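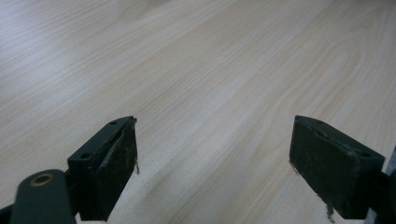 Jumside Shared Workroom
Table and surrounds: safety and condition checklist
Inspected 9/9/20 by Debora Caruso
Present for part of it: Elie Kassab (held the other end of the tape)
Previous inspection: May, by Ubaldo D'Amico

Ratings are OK, WATCH, FIX and N/A. Ubaldo's old form also had a rating called FINE, which he used for everything including the tap. It has been retired.

PART A. THE TABLE

A1. Top surface, general condition
Rating: OK
Comment: Pale wood grain, clean, no objections. I ran a dry cloth over the whole top and then the back of my hand, looking for splinters and sticky patches. Found neither. The sticky patch reported in May has gone and I have chosen not to ask where.

A2. Scratches, burns, gouges
Rating: OK
Comment: Two people pointed out "a crack" towards the middle. It is the grain. The lines run off on the diagonal and then bend round into long arches, and if you have been told there is a crack you will certainly find one in there. Fingernail test passed, nothing catches. Please do not fill the grain.

A3. Size as recorded on the room plan
Rating: OK
Comment: Plan says 2,075 mm by 900 mm. Tape says the same, once Elie stopped measuring from the wrong side of the hook.

A4. Edges and corners
Rating: WATCH
Comment: One corner on the door side is sharp enough to be noticed by a hip. Mine, twice. Stick-on corner guards are in the Grasso order, which has been coming since May.

A5. Stability
Rating: OK
Comment: Leaned on each corner in turn. No rock. The folded coaster under the back leg is still doing its job and should be regarded as part of the table. If you are vacuuming, leave it there.

A6. Load
Rating: OK
Comment: No sitting on the table. The form requires me to write this every time and every time somebody reads it while sitting on the table.

A7. Glare
Rating: WATCH
Comment: The finish picks up the light and one end goes nearly white. Not dangerous, but small things get lost in it, such as pins and clear tape. Anyone using blades should work at the other end, where you can see what you have put down. Neelam Rajput has asked for a blind. Supported.

A8. Surface cleaner
Rating: FIX
Comment: We are using Datow spray, which is all right, but it was being left in a puddle to "soak in". Tables do not need to soak. Spray the cloth, wipe along the grain, dry it off. Laminated card with these instructions to go on the wall, next to the previous laminated card with these instructions.

PART B. THINGS THAT LIVE ON THE TABLE

B1. Anything stored on the tabletop
Rating: WATCH
Comment: The rule is that the top gets cleared at the end of a booking. The white plastic container has been treated as an exception for so long that the late booking wipes politely around it. It has rounded corners and stands flat, so I can't fault its manners. It still needs a shelf.

B2. Labelling of containers
Rating: FIX
Comment: It says "bdo" on the front, in small letters. Under that is a line of print so tiny it might be a warning or a poem. Whatever is kept in it, write that on a sticker in letters a tired person can read, and add the date. The maker's lettering does not count as a label. Nazareno Bianchini says everyone knows what's in it. I asked three people and got three answers, one of them rice.

B3. Distance from table edge
Rating: OK
Comment: Anything that can tip should stand well in from the edge. No complaints on the day.

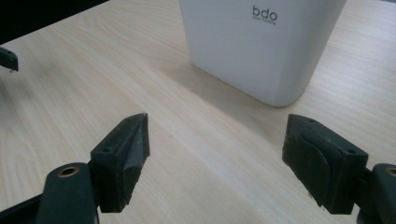 PART C. FLOOR AND ACCESS

C1. Clear walking space around the table
Rating: OK on three sides, FIX on the fourth
Comment: We ask for 900 mm on the door side and 600 mm everywhere else. The window side was down to a sideways shuffle thanks to the Skiritz folding chairs, which had been unfolded. Folded them. They were unfolded again by the time I'd done the kettle.

C2. Route to exit
Rating: OK
Comment: 3,000 mm from the near end of the table to the door, nothing in between. Please admire this while it lasts.

C3. Leads and power boards
Rating: WATCH
Comment: One extension lead taped across the floor with masking tape, which is for painting. Replace with a proper cover strip or plug in at the closer outlet, as the outlet was put there for the purpose.

C4. Floor surface
Rating: OK
Comment: Swept. Mat by the door lies flat if you approach it from the right direction. I have turned it over.

C5. Lighting
Rating: OK
Comment: All tubes working. One hums in a way Ubaldo describes as a B flat. Not a safety matter.

PART D. WIPE-DOWN CHECK

D1. Table cleared and wiped before the next booking
Rating: OK
Comment: Done properly. I crouched to get my eye down near table height and looked along the top, which is the only way to find smears. It also finds your knees.
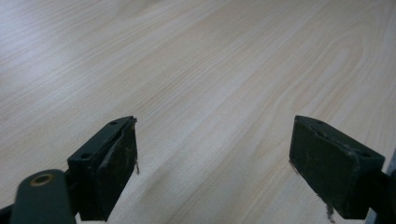
Tabletop at low angle, glare towards the far left.

D2. Cloths
Rating: FIX
Comment: There are two hooks, marked TABLE and FLOOR. Both cloths were on the hook marked TABLE. I have thrown both out. New ones are under the sink, blue for the table and grey for the floor.

D3. Sign-off sheet
Rating: WATCH
Comment: Up to date, though a fair few of the initials are in the same handwriting. Initial your own booking.

ACTIONS
Corner guards, door side (A4): Elie to chase the Grasso order.
Blind (A7): Neelam to get a price.
Cleaning card (A8): Debora. Bigger type this time.
Shelf space and sticker for the container (B1, B2): Nazareno, and the sticker is to be truthful.
Chairs (C1): everybody.
Cover strip for the lead (C3): Elie.
Cloth hooks (D2): Ubaldo to repaint the words so they can't be mistaken for each other.

COMMENTS ADDED AFTER POSTING

Ubaldo D'Amico: For the record, the tap WAS fine in May.

Neelam Rajput: Blind price is on the noticeboard. Can we also have the desk lamp looked at? It droops.

Debora Caruso: Lamp goes on the next form. Until then prop it against the wall — the wall is rated OK.

Nazareno Bianchini: Sticker done. It is not rice.

Elie Kassab: Grasso say the corner guards have left the warehouse. They said that last time as well, so I've asked which warehouse.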